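Session 4: Tracing a soldier through service papers

This site uses cookies. Accept / Manage settings

Start with the service number. Numbers were reused between regiments, so 2133 in the Punport Rifles and 2133 in the Cunport Militia may be two different men. Check the parish of birth against the attestation form before you copy anything into a family sheet.
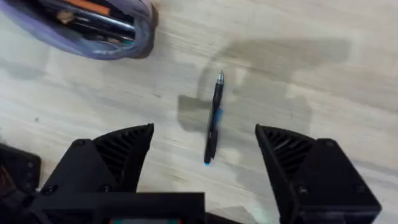

The Punport rolls list 3958 men, of whom 22 have no next of kin recorded. For next time, read the Pradia burial register up to the letter K.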